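Textbooks > Household Materials > Chapter 5

Chapter 5. Plastic Film at Home

Every family in Brumville throws away thin plastic film. In this chapter we learn how it behaves.

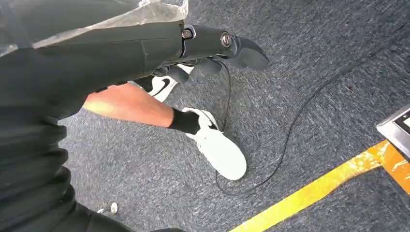

Film is made by stretching soft plastic until it becomes very thin.
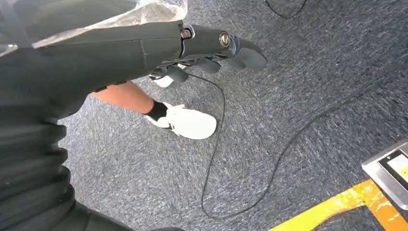 Thin film folds easily and keeps its folds. Light shows this well: on the crumpled sheet over the forearm, the wrinkles look pale. Smooth film of 40 microns looks clearer.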